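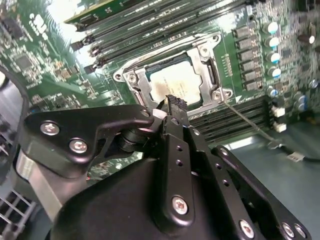
Memory slots and the processor socket on a server motherboard.

Trail Kitchen > Gear Care > Boots and Packs

Search tips and trips

3 min read

Wet boots after a long hike? I love this part, I really do! Pull the insoles the minute you get in the door (mine live on the porch rail on hike nights) and stuff each boot with crumpled newspaper, right down into the toe. Swap the paper after an hour, then again before bed. Keep them well away from the heater, or the glue can let go.

Mud first, though. Let it dry, knock the soles together outside, then go over the lugs with an old toothbrush. A 7-mile loop in September mud took me one whole podcast to clean off, and it was a good podcast!

For packs, use cool water and a drop of plain dish soap in the bathtub. Never the washing machine. Hang it upside down with every zipper open.

Urs Wyss wrote in to say he rubs a candle stub along sticky zippers. Tried it Wednesday, and wow, smooth as butter.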